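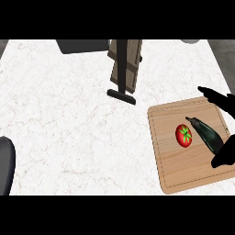
## Stesville Household Pest Report Records

This dataset contains service reports on ants, moths, and rodents in homes in Stesville and Nutside. Each row covers one visit by a licensed technician. Release date: Thursday, January 3, 2019.

### Contents

- `visits.csv` – date, town, pest type, treatment code
- `codes.csv` – key to the 30 treatment codes
- `followup.csv` – return visits through June

### Known limits

Roughly 70 percent of reports come from Stesville. Visits made under the Godolby contract use an older form with 11 fields, and the missing values are left blank. Street addresses have been removed.

### Use

The records may be used for research and teaching. They are not a guide to treatment.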